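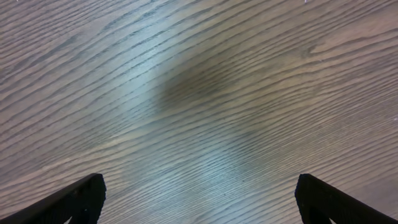
# Two arms and a tabletop in Titau

The builder had been at it since breakfast when I got to the shared workshop in Titau, and she (she asked me to leave her name out, as she has a day job and would like to keep it separate) waved me over to a stool without looking up from the table. "Sit where you like, just don't lean on the rail," she said. "If the rail moves, everything I measured this morning is garbage."

The rail is a length of slotted black aluminum, and both of her arms are bolted to it, a black one on the left and a white one on the right. She calls the whole thing Brivereck, after a street she used to live on, and she has been building it in evenings and on the odd free Saturday for longer than she cares to admit. It began as one arm on her kitchen counter at home. Then it grew a second arm and lost the counter.

"I wanted something that could tidy up," she said. "That was the entire idea. I have a junk drawer like everyone has a junk drawer, and I thought, how hard can it be to pick up a thing and put it in a box?" She laughed at that for quite a while, and then she offered me some coffee from a thermos and told me how hard it can be.

The first trouble was the grippers. Her early fingers were long and smooth, and they were fine with anything that had flat sides and hopeless with the rest. She would get hold of something round and it would shoot across the room like a watermelon seed (she still finds bottle caps behind the radiators). She printed new fingers, blunter ones, and then printed them again, and at some point she stopped keeping the old ones because the bin under the bench was full. The two arms don't even wear the same shape now, and she is happy to leave it that way until she knows which she likes better.

"You get very attached to a finger," she told me. "You've drawn it, you've waited all night for it, and then it can't pick up a bottle cap and you have to be a grown-up about it."
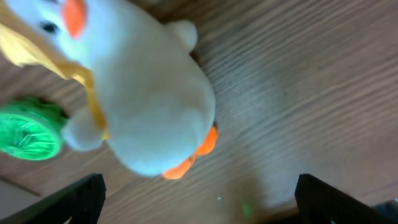
Soft toys were the next thing, and here she got so enthusiastic that the coffee went cold. A hard object is either in the grip or out of it, she explained, but a plush one gives, and it gives differently depending on whether you have it by the belly or by a wing or by a bit of loose cloth. The motor feels hardly any push back, so the arm thinks it has closed on thin air and keeps right on squeezing. Her fix was to slow the last part of the closing way down and let the program watch for the small change when the stuffing is finally pressed together. It took her most of March to get that right, and she says she would do it all over again — it was the most fun she's had with the thing.

I asked her about the wrist cameras, since each hard-won inch of that table seems to get looked at from several directions. She likes them close in. "From up high everything looks easy," she said. "Then you see it from the wrist and there's a big shiny streak of window light on the wood, and your poor program thinks the streak is an object. I chased a reflection for two weekends. Two! I finally moved a lamp."

She keeps a tally of attempts in a notebook with a pencil tied to it. A good evening gets her up to 100 tries, counting the silly ones, and the notebook had just gone past 2000 when I visited. She doesn't read much into the number. Plenty of those were the same mistake made over and over while she hunted for a loose screw or a cable that had been tugging at a joint. The blue cables have been her longest-running headache. Make the loop too short and it pulls when the wrist turns, and make it too long and it hooks on the elbow, so she clips it along the arm a little at a time and leaves some slack wherever there's a bend.

"People want to see the clever part," she said, "and I keep showing them cable clips. Cable clips are where my life goes."
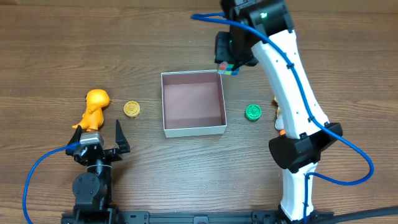
Titau, 2018-05-23

I went back to see how the box work was getting along. The box is thin white cardboard with a dusty pink lining, and she is fond of it, partly for the color, and partly for the way it shows up so clearly against the brown of the table. The things to be sorted are small and deliberately mismatched: an orange dinosaur, a green cap, a puzzle cube with its colored squares. She wants shapes that don't forgive the same errors. The cube likes to be gripped square on, and the dinosaur has that curled tail to think about.

The rim, she says, is the part that takes patience. An arm that is a hair too low will nudge the wall, and cardboard that light simply slides off with it. She tried taping the box down and decided it was cheating. Now she has the arm go up first and across second, even when it looks fussy, and she'll put up with the extra seconds.

What she'd like next is for the two arms to hand things to each other, so that whatever is out of reach on one side can be passed over to the other. She has a friend in Indine with a similar build who swears by doing it very slowly, and another in Idahosa who swears by doing it fast before anything has time to slip. She plans to try both and report back to the pair of them.

"Come by when it's working," she said as I was putting on my jacket, "or come by when it isn't, there's more to look at." Then she asked me to pull the door shut behind me on account of the draft, and went back to tightening a clip.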